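3.2 Wrist camera and gripper

The arm was built on a bench in a shared workshop over one winter and rebuilt in May after the first elbow joint cracked. The base and the two lower links are cut from Matik extrusion. The upper links were printed in the workshop, and the servos and the driver board came as a kit from Clostov. We kept the stock firmware and wrote only the layer that passes joint targets from the desktop computer to the board.

The first version had a single camera on a post behind the base. It worked for blocks and cups, but once the hand closed on a soft item the fingers hid the contact point. We therefore moved the camera to the wrist and left the post camera in place as a second input. Figure 3 was recorded by the wrist camera.

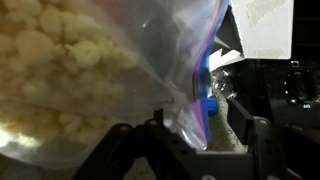

Figure 3. Wrist camera view with a resealable bag in the gripper.

Food bags were the hardest group of items in our set. A block has the same outline in every trial, while a bag folds, sags and changes shape as soon as it is touched. Early on we tried to find the bag by its outline and had little success, as clear film takes on the color of whatever is behind it. Contents and closure gave the detector more to work with. In Figure 3 the pale yellow pieces are packed to one side and the rest of the bag is nearly colorless, but the blue and pink bands of the zipper can be followed down the right side. We labeled the closure as a separate class for this reason. Glare remained a problem. The lower left of the same view is almost white, and we masked areas like it before training.

The fingers are flat and black, and they were made in the workshop to the Bradow pattern with a longer reach. Dark fingers are easy to separate from light packaging but hard to separate from shadow, so the finger positions are read from the servos and are never estimated from the video.

We recorded 203 trials with the wrist camera and kept 171. The others were dropped because of a loose camera cable, which was later clamped to the forearm with an Idahosa clip. Each trial began with the arm parked and ended when the operator released the leader handle. Grip force was limited in software to 5 newtons for all bagged items. Section 4 describes how the trials were divided for training and testing.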